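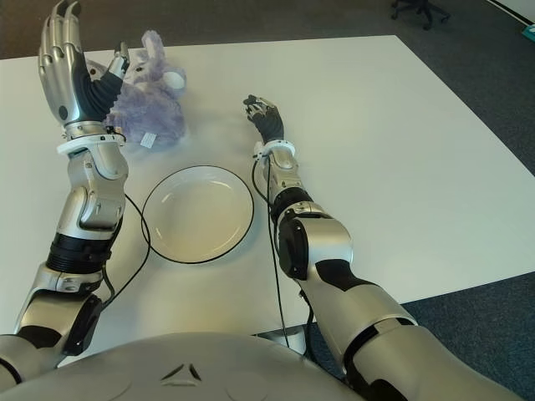 Surely 30 examples of the same job is plenty, a reader asked under my last post, and oh, I wish! We're on 3068 at Kustcombe now and the model still gets muddled if the plate moves a bit. So this week it's the purple toy and the white plate again, 15 goes before lunch, new spots each time. I binned 11 of yesterday's (my fault, I rushed the starts). Tea first, then I'll get the Udar folder labelled.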